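Teaching by hand: what the demonstrations do and don't show

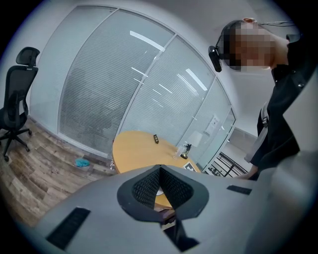 How many times does a person have to show a robot a job before the robot can do it alone?
It depends on the job, and the people selling the method tend to quote the easy ones.

Readers who came to the Tramov open evening will remember the claim that a table-top task could be taught "in an afternoon". I went back afterwards to ask what had been meant by that, and by whom. Takeshi Sugawara, who runs the demonstration work at Skadanen, was generous with his time and a good deal more careful than the leaflet.

His team recorded 1397 demonstrations of one task, picking up a small bottle and putting it down on a marked spot. Each was done by a person holding the gripper and moving it through the job. Of those, 528 were thrown out before any training began. Some were too slow, some had the bottle leaving the camera's view, and in a fair number the person had changed their mind halfway. So the afternoon was a long one. It ran into September.

I don't say this to be unkind. Guiding a gripper by hand is plainly quicker than writing out every movement in code, and I had a go myself. Within a few minutes I could do it without thinking. But I was the one doing the seeing and the deciding, and I'm still not sure how much of that ends up in the recording. When I nudged a bottle and caught it, I used what I know about bottles. The file has a path and some pictures in it.

Liis Vītola, who has done more of the hand work than anyone else there, told me she has learned to move "like somebody being watched by a very literal child". Fine, but then the robot is learning from Liis being careful, and the rest of us don't pick things up that way. Fleseck tried the remote control route instead, with the operator in another room, and Gintarė Kairys says the results were smoother to look at and took far longer to collect. She wouldn't be drawn on which she would pay for.

The figure I would like to see is the one for a table nobody has practised on. Skadanen's trained arm managed 61 good placements in a row at the table it was taught on – impressive, I was there for the last few – and then we moved to a different room with different lights. Takeshi asked me not to print that number until they have run it again. I have agreed, though readers may draw their own conclusions.

Zane Ķēniņš thinks I am being sour and that more demonstrations will sort it out. Perhaps. The next plan is for another 1000, shared between several pairs of hands so that Liis can have a rest, and with the bottle swapped for other things now and then.

If you were at the open evening and took away a different impression, write in. Letters on this go to Maarja Vanags, who is keeping them for the next issue.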